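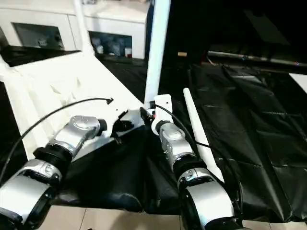

Home Courses Timetable Library Contact

Sellholm Evening College
Materials for Beginners, Unit 2
Sheet, film and tube: how long plastic products are made

Last updated: August 2025

1. What this unit is about

In the first unit we spoke about where plastics come from and what the letters PE, PP, PVC and PS mean. In this unit we look at one way of shaping them, which is called extrusion. Very many things in a house or a workshop are made in this way: water pipes, window profiles, cable covering, rubbish bags, dust sheets, curtain rails, drinking straws. They look different from each other, but they have one thing in common. They come out of the machine as one long piece, and somebody decides afterwards where to cut.

Please read sections 2 to 5 before the lesson. Section 6 contains the exercises. You can bring your answers on paper or put them in the Hovent folder.

2. The principle

Think of a tube of toothpaste. When you press it, the paste leaves through the opening and takes the form of the opening. If the opening is round, the paste is round. If the opening were a star, the paste would come out as a star, at least for a moment.

An extruder works on the same idea. The plastic arrives as small pellets in a funnel, which is called the hopper. From there it falls into a long heated cylinder, the barrel. Inside the barrel turns a screw. The screw carries the pellets forward, presses them together and mixes them. Students often believe that all the heat comes from the heaters around the barrel. A large part comes from the screw itself, because the plastic is rubbed and sheared between the screw and the wall. On a big machine that is running well, the heaters sometimes do very little work.

The screw has three zones. In the feed zone the channel is deep and the pellets are still solid. In the compression zone the channel becomes less deep and the plastic melts, and the air goes back out through the hopper. In the metering zone the channel is shallow and the same everywhere, so the melt arrives at the end with an even pressure.

At the end of the barrel stands a screen of wire mesh which holds back dirt, and after it the die. The die is the steel part with the opening. It is usually the most expensive single tool on the line, and it must be cleaned with brass or copper tools only. A scratch from a steel knife will show as a line on every metre of product.

3. After the die

Here is the part which beginners forget. When the melt leaves the die it is soft and it does not stay the same size. Two things happen to it at the same time.

First, it swells. In the die the long molecules were pulled in the direction of the flow, and when they are free they try to curl up again. We call this die swell. It depends on the material, on the speed and on the length of the straight part of the die.

Secondly, it is pulled. At the far end of the line there is a puller with belts or rollers, and it runs a little faster than the melt comes out. So the product becomes thinner while it is still soft.

Between the die and the puller the product has to become cold in a controlled way. For pipe and tube, the soft tube goes through a metal sleeve in a water tank. There is vacuum in the tank, and this holds the wall of the tube against the sleeve. Without the vacuum the tube would go oval from its own weight. For flat sheet, the melt runs over steel rollers which are kept at a fixed temperature. For thin film, in most cases, air is blown inside to make a large bubble, which is cooled from outside and later pressed flat and wound up.

Example. A tube leaves the die with an outer diameter of 120 mm. After the vacuum tank it measures 93 mm. If we divide the first number by the second, we get 1.29. You will meet this kind of ratio in the data sheets, so it is good to do the calculation once by hand. Take care, some books calculate with the area of the wall and not with the diameter, and then the result is different. Always write which one you used. 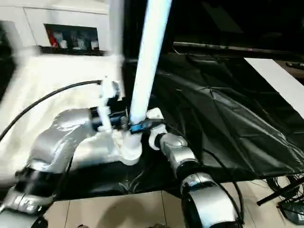
A ratio which is too high leaves stress in the wall. The tube looks fine when it is cut, but if it is warmed later it becomes shorter and fatter. You can test this in a simple manner: mark a length, put the piece in a warm oven for the time that the standard says, let it cool and measure again. The difference is called reversion. For good pipe it is only a few parts in a hundred.

4. Ribs, hollow walls and colours

A flat sheet bends easily. If we make it twice as thick, it becomes eight times stiffer, but we also pay for twice the material. Ribs are a cheaper way. A rib puts some of the material far away from the middle of the section, and there it does much more work. This is the same reason why a steel beam has the shape of the letter I.

Note that ribs in an extruded product can only run in the direction of the machine. So the product is stiff along the ribs and still quite soft across them. If a part must be stiff in both directions, one can glue two layers crosswise, or choose another process, for example injection moulding, where the ribs can go where the designer wants.

About colour, only a few words. Black is usually made with carbon black, a very fine powder. It is cheap, and it protects polyethylene against sunlight very well, so outdoor film and pipe are often black. It also hides the mixed colours of recycled material. White is usually made with titanium dioxide. A white product shows every burnt particle, and for this reason the operators do not like to change from black to white in the same shift. The cleaning of the barrel can take longer than the production run.

5. Plastic moves with the temperature

All plastics become longer when they are warm, and much more so than steel. For polyethylene we take in this course a value of 0.0002 for each degree. A strip of 300 mm that is warmed by 30 degrees becomes

300 x 0.0002 x 30 = 1.8 mm longer.

On paper this seems small. On a long gutter fixed at both ends it is enough to bend the gutter or to pull out a screw. Therefore the holes in such profiles are made as slots, and the screw is not tightened fully.

The same effect makes trouble with measuring. Please never measure a piece which has just been cut on the line. Let it rest in the room first, and write the room temperature next to your result. In January the Gister workshop is cold in the morning and warm after lunch, and last winter two groups measured the same strip and argued about it for half the lesson. Both had measured correctly.

6. Exercises

a) Name five extruded products in your kitchen. For each one, say if you think it is film, sheet, tube or profile.

b) Explain in your own words why the screw channel becomes less deep in the compression zone.

c) Repeat the calculation in section 5 for a fall in temperature of 20 degrees. What does the sign of the answer tell you?

d) Take a thin plastic bag and pull one strip lengthwise and another strip crosswise. Describe how each one tears. Which direction was the machine direction?

e) A customer complains that a pipe has a fine line along its whole length, always in the same position. Where would you look first?

For exercise d) please use a bag without a handle or print, as it tears in a clearer way.

The practical lesson is in the MacRitchie building, ground floor. Closed shoes are necessary. Long hair must be tied back near the puller. If you wear glasses you still need the safety glasses over them, and we have the large size in the cupboard beside the door.

Related
Unit 1: From oil to pellet
Unit 3: Injection moulding and its faults
Unit 4: Joining plastics by heat and by glue
Word list for the course
How to write up a measurement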